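13 May 2023
Todgate room, small table

Moved the light wood-grain table onto the gray carpet and went over the top before using it for the Drarum pieces. Length 776, depth 520, both in mm, taken across the middle to stay clear of the rounded corners. Grommet hole at the back right left as is. Anything small gets placed well forward of it.

Surface checked with the straightedge in both directions. No rock on the carpet with hand pressure at each corner. Wiped down once, dry cloth only – the Valtonen cleaner left a film last time and the oval piece slid on it.
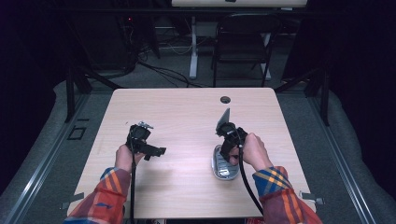
Oval piece flat on the table, ribbed inner surface, shiny rim.

Rim is the part to watch. It shows every mark, and under the overhead lights it is hard to tell a scratch from a reflection. Check it by touch before writing anything down. The ribbed area is darker and easier to read.

Open items:
– felt pads, pack of 100, on order from Vurow
– second oval piece still in the box, not yet weighed
– decide whether 2000 grit is fine enough for the rim or leave it alone
– black folding chair stays behind the table for now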